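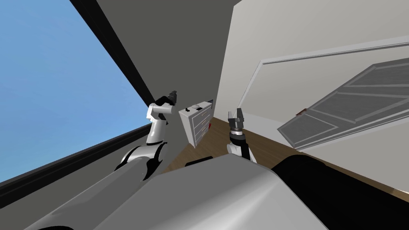
Attachment 1: window on the left, door on the right

Ticket status: Open (reopened twice)
Product: Iler room heating controller
Site: Cluddale, second floor
Opened: Apr 19, 2021

Problem as reported

The controller says the room is at 15 degrees and the heating comes on at full tilt. My own thermometer, sitting on the bookcase, says 21. I have tried a second thermometer, borrowed, and it agrees with mine. So either two cheap thermometers are wrong in exactly the same way or the Iler is.

I've read the help page. It says the sensor "learns the room" in the first fortnight. We are well past the first fortnight and I don't see what there is left to learn. It's a room. It has four walls and a radiator.

What I've tried so far

Restarted the controller from the menu. No change.
Restarted it by taking the batteries out, waiting a minute, putting them back. Reading went up by one degree, then came down again before tea.
New batteries, bought that day, not from the drawer. No change.
Turned off "Comfort Boost", which I never turned on in the first place. The boiler ran less, but the reading stayed wrong, so I think that only hid the fault.
Factory reset. Lost all my timings. Reading still wrong.

First reply from Imard support (pasted from email)

Thank you for getting in touch. Differences between thermometers are normal and may be caused by draughts, direct sunlight or the placing of furniture. Please check that the unit is fitted away from windows and outside doors and allow it to settle for 48 hours.

My answer to that

It was fitted by your own approved installer, Konstantinidis, who chose the spot. It's on an inside wall and no sun gets to it. If the place is wrong then your approved installer doesn't know where to put one, and I'd like that in writing. I left it the 48 hours all the same. At the end of them it said 14.

I also don't accept "differences are normal" for a gap of six degrees. One degree, fine. The leaflet promises half a degree, and I paid for the half a degree.

Second reply asked for the error log. The log holds 1,000 lines and most of them say "OK". The only thing I could find is code 86, which turns up every night a little after two in the morning. It isn't in the manual. I asked what it meant and was told it was "informational". Information about what? 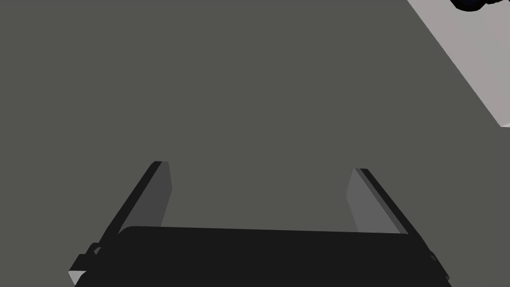 Kyriaki Sfakianakis wrote underneath that she'd had the same low reading with an Iler and got it fixed by packing the cable hole behind the back plate. Cold air was coming up inside the wall and blowing straight on to the sensor. She used a bit of putty and the reading was right by the next morning. She had code 86 as well and it never went away, so she doubts it has anything to do with it.

I'm not convinced, as mine is on an inside wall, but putty is cheap and I've had nothing better from Imard. Took the plate off. There is a hole, bigger than the cable needs, and I could feel a slight draught with a wet finger. Filled it. Reading after one hour: 17. Reading at bedtime: 19.

Still two degrees out. Please don't close this again. I want to know whether the sensor is faulty as well, what code 86 is, and who pays if Konstantinidis has to come back in May to fit the thing properly.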